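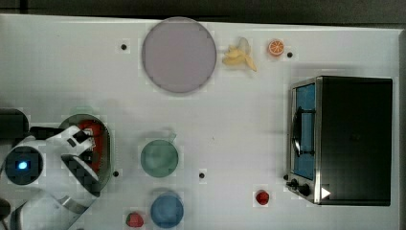
Fruit, a plate and a toaster oven on a white tabletop.

Home cooks wanted: test recipes for our small-kitchen cookbook

Ernora is a small cookbook publisher, and we're looking for people who love to cook at home and don't mind telling us when a recipe goes wrong. Our next book is called Cara, and it's all about breakfasts and light suppers you can make without a full-size oven. We've been working on it for ages and we're so excited to get it into real kitchens!

The writing is nearly finished. The book has 40 recipes in the testing round, and we want each one cooked by people who have never seen it before. Our readers sent us more than 220 ideas when we first asked what they wanted from a book like this, and a lot of those ideas made it in – savory oatmeal, baked fruit, a very good flatbread, and a rice dish we've all been eating for lunch.

What you'd be doing

Cooking two recipes a week through February, at home, at whatever time suits you. You'll get the recipes by email on the weekend along with a shopping list. Follow each one exactly as written the first time, even if you'd normally add more garlic (we know, we would too). Then fill in a short form: how long it took, what confused you, what it tasted like, and if you'd make it again. Notes in the margins, grumpy comments and photos of flat muffins are all welcome.

There's also one group video call near the end of the month, which lasts an hour. Last time, on Rivas, our soup book, the call went way over because people got into a long argument about lentils. It was great.

Who we're looking for

You don't need any training. We'd like a good mix of confident cooks and people who have only just started, and we'd especially love to hear from anyone who cooks in a dorm, a studio apartment, an RV or a shared kitchen.

You will need:
A toaster oven or countertop oven that you use already
One burner or hot plate
Measuring cups and spoons (a scale is nice to have)
A grocery store you can get to every week
Someone to eat with, or a big appetite

You must be 18 or over and living in the United States. Please tell us about any allergies when you write. We have a set of nut-free recipes and a set without dairy, and we can match you to those, but we can't change a recipe for one tester.

What you get

We pay each tester a flat $149, and we pay back your grocery costs on top of that, so keep your receipts. You'll get a copy of the finished book and your name in the back if you want it there. Testers also keep their spot on our list for the next project, Zullaro, which is going to be all about beans.

How to apply

Send us an email by Mon 30 January with "Cara tester" in the subject line. Tell us where you live, what you cook in, and what you ate for breakfast this morning. Cold pizza counts. A few sentences is plenty, and please don't send a résumé.

We read every message and will write back to everyone before the first recipes go out. If you're picked, you'll get a one-page agreement asking you not to post the recipes online until the book is published. Questions can go to the same address – ask us anything!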